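Open day at the Hekside folding room — went, held the grippers, have opinions
Home robots and automation > Visits and meetups

pillbug_1702
So I finally went to the Hekside open day in May and a few of you asked for a write-up. It's going to be long, sorry (not very sorry).

If you haven't followed the other thread: this is the laundry work, where people do the folding through a pair of hand-held grippers and the recordings go to the folks training the arms. I expected a stage and a guy with a headset mic. It was a bed. A regular made-up bed against a white wall, and you stand next to it and fold a shirt with your hands wrapped around two chunky white things.

Olga Urrutia ran our session and she is so good at this it's a little annoying. She makes it look like folding with your own fingers, only slower. Then you try it and you can't find the edge of the fabric to save your life. 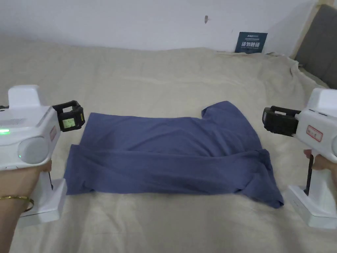

Navy tee, bottom half folded up. Check out that sleeve, it did not want to stay down.

What I hadn't understood from the videos is how much of the job is the fold line. You get the bottom up over the rest and think you're done, and the crease is all bunched on one side. Olga said she'd rather see a slow flat fold than a fast lumpy one, and that Pillunell (that's their name for the folding project) throws out a lot of the fast ones.

Session was 50 minutes and I could have stayed for two of them. Ask me stuff!

ostus_fan
Great write-up, thanks! Can you say more about the fingers? The Ostus grippers I tried last year had flat pads and they just pushed cotton around. Are these the same idea?

pillbug_1702
Not flat paddles, no. Each finger is a bunch of black linkage plates screwed together, with a wedge-shaped pad on the end that angles in toward the other one. When they're wide open there's a lot of room between them, more than I wanted, and I kept coming in too high over the cloth. The view from the gripper is super wide too. It bends the whole bed, so the far side looks like it's wrapping around you. Took me a while to trust it.

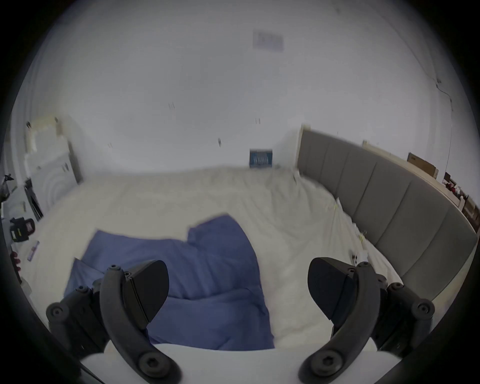 Re: Is this really a robot demo?

grumbleweed
I'm going to be the bad guy. You drove out to watch humans fold laundry with tongs. Where's the robot? I went to something similar at Sasaki and at least they had an arm going, even if it did drop the towel.

pillbug_1702
Fair, and I said the same thing in the car on the way home. But I'd been to arm demos before and I always came away knowing nothing, because you see one good fold and they cut for coffee. With this one I got to feel why it's hard. You know how you pinch a hem and sort of roll it between your fingers to check you've only got one layer? You can't do that. You find out when you lift.

lintroller
Siding with grumbleweed a little. An open day should show the end product. If I go to a bakery tour I want bread.

mrs_tumble
I was at the afternoon session and I disagree with both of you! The bakery tour I'd pay for is the one where they let you knead. Olga had us just hold the things over the sheet for a bit before we touched any clothes, and I'm glad, because my wrists had no idea what to do. You end up holding them side by side like you're carrying two cartons of milk.
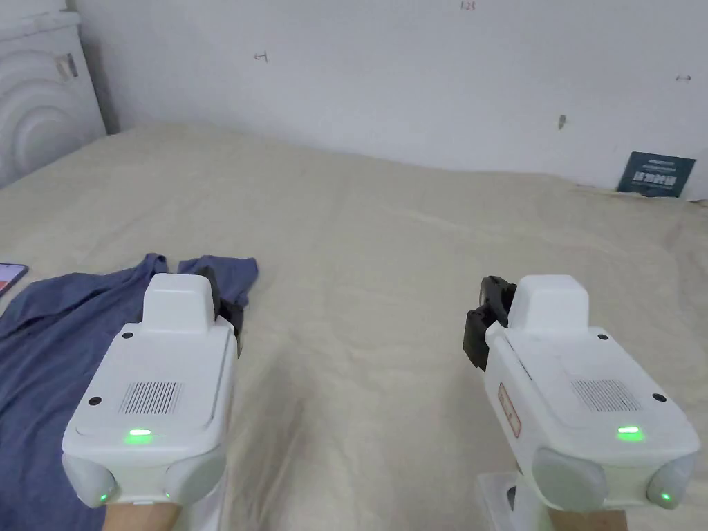 Both grippers up over the bed, what looks like a blue shirt waiting on the left. Green lights glowing on the two of them.

grumbleweed
OK the milk carton thing made me laugh. Are they heavy?

mrs_tumble
Not at first. By the end of my turn, yes. I do a lot of gardening and my forearms still complained the next morning. I'd like to see a lighter pair before anyone claims you can do this all day.

pillbug_1702
Seconding that. It was my main gripe on the feedback card, along with parking.

lintroller
Did either of you get to a finished shirt you'd put in a drawer?

pillbug_1702
I did 2 shirts. One I'd put in a drawer. The other I'd put in my brother's drawer.

ostus_fan
What's the room like? I'm thinking of taking my dad if they do another one and he doesn't like crowded places.

pillbug_1702
Pretty plain, concrete floor with a bit of yellow-and-black tape by the bed. Nightstands with an arched pattern on the front, a big gray headboard, boxes piled up here and there. Our group was small and he'd be fine I think. Call ahead about the parking though, the lot behind the building is not theirs.

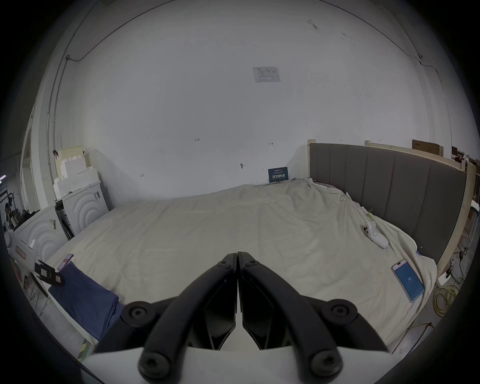
Jaws almost shut, with the bed behind them. I kind of want those nightstands.

mrs_tumble
The nightstands! I asked Olga where they came from and she didn't know.

grumbleweed
Fine. If they run another I'll go, but I'm bringing a fitted sheet. Let's see them train on that.

lintroller
Take two, you'll lose your temper with the first one. And post when the date's up, I might tag along and complain in person.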